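Chapter 6
Sorting, Kitting and the Reassignment of Work

6.1 Introduction

Chapter 5 treated automation as a question of cost per unit. The present chapter takes up the jobs that remain once a machine has been installed, and the jobs that come into being as a result. The main case is the kitting department at Bellgate, a plant that packs hardware for flat-pack furniture. Two shorter cases, Diltness and Bosness, are used for comparison in Sections 6.4 and 6.5.

Kitting is the assembly of a fixed set of small parts into one package. A typical kit holds pegs, screws, cam locks and a hex key. Before automation, a kitter at Bellgate worked from open bins, picked each part by hand, checked the count against a card and sealed the bag. The department employed 62 people on two shifts. The work was learned in a few days, and the pace was set by a group target posted at the start of each shift.

Screws and cam locks were moved to vibratory feeders early on. Pegs were harder. A short wooden peg rolls, varies slightly in diameter and can come to rest against its neighbor in such a way that a gripper has no clear space on either side. Parts of this kind are called loosely presented parts. A robot that handles them must locate each one, choose an approach angle and close on it without moving the others. 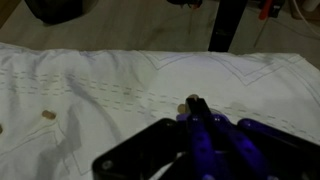

The difficulty increases when the surface under the parts is soft. A rigid tray gives the fingertip a known height at which to stop. Fabric gives way, folds and changes shape between one pick and the next, and a shadow in a fold may be read by the vision software as the edge of a part. For this reason many training programs include picks from uneven surfaces even when the production line will use trays. The operator who demonstrates these picks is doing skilled work, although few pay scales list it as such.

6.2 Task, Job and Occupation

Three terms must be kept apart. A task is a single unit of activity, such as picking a peg. A job is the bundle of tasks assigned to one person. An occupation is a group of similar jobs across employers. Automation acts first on tasks. Its effect on jobs depends on how the remaining tasks are bundled again, and that decision is made by managers, sometimes under a labor agreement.

At Bellgate, the picking task was transferred in stages to cells supplied by Kuhlmann. The tasks left over were bin loading, clearing of failed picks, inspection of sealed bags and demonstration of new parts. Management first divided these among all kitters by rotation. Within one quarter the rotation was dropped, and demonstration was assigned to a group of 30 who had completed a training course. The others were given loading and clearing.

The result was a split in the department. Demonstrators reported more control over their time and fewer repeated motions. Loaders reported the opposite. Their pace now followed the cells, and a stopped cell called for attention at once, whatever else was in hand. In the first April after the change, the cells logged 1,364 stops that required a person. Most were cleared in under a minute. The log recorded the length of each stop but did not record the walk to the cell, so that a large part of the loader's work did not appear in any report.

Work of this type is called residual work. It has three properties of interest to the analyst: it is irregular, it is brief, and it tends to be left out of the time standard. Section 6.3 gives a method for measuring it by direct observation. Students should review the sampling procedure in Chapter 4 before going on, in particular the rules for choosing observation intervals when events are short and unevenly spaced.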